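Kitchen walk-through, Kohlhase building, 2nd floor
By Lizelle Mofokeng | August

Did this before lunch, Wednesday. Quick notes, fuller ones when I get a minute.

Extinguisher by door - OK. Tag current, pin in.
Fire blanket - missing again. Ordered from Pradel.
Outlet left of sink - FAIL. Cover plate cracked, tape over it. Off at the breaker til fixed.
Hot tap - ran 12 seconds, then too hot. Needs turning down.
Fridge - OK, bit warm on the top shelf. Recheck.
Counters and boards - wipe down after use.

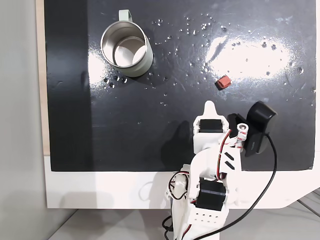 Floor mat curls at the corner, trip hazzard. Swap it or tape it flat. Exit path clear, apart from 3 boxes for Girnness. Move today please.

First aid box - half stocked. No burn gel, no small bandages.
Exit light - OK on test button.

Re-inspect in 2 weeks. Outlet is the only one I'd call urgent.

Comments
dale_r: Boxes are gone. Mat still curls.
Priya: who has the breaker key??

Recent
Genent stairwell check
Room 107 smoke alarm follow-up
Ladder tags, what the colors mean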